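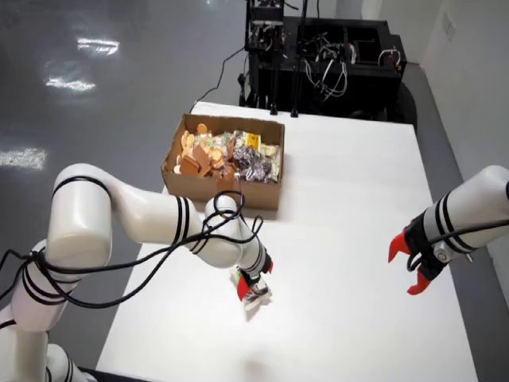

Ivar Lundgren wanted to know whether the Vik snack carton could go out on a meeting table without decanting anything, and whether crumbs would find their way into the wrapped items. Yes to the first. On the second, some will – the standard Vik has no inner divider, and the round biscuits share the space with the wrapped pieces.

Vik mixed snack carton, open top
Outer: brown corrugated cardboard
Contents: round biscuits or crackers, foil-wrapped sweets, assorted single packets
Net weight: 1410 g
Units per pallet: 181
Supplied by: Skivham

The selection varies between batches. Wrapper colours should not be used to identify flavours; refer to the packing slip.

Divider insert, order code 820, fits all Vik cartons from September onwards. It separates biscuits from wrapped goods and folds flat for return. Cartons bought earlier are slightly narrower and need the insert trimmed along the scored line.

Store dry, off the floor. Do not stack once opened. Minimum order for printed cartons is 500. Trade enquiries to Solveig Sjögren at the Nallach depot.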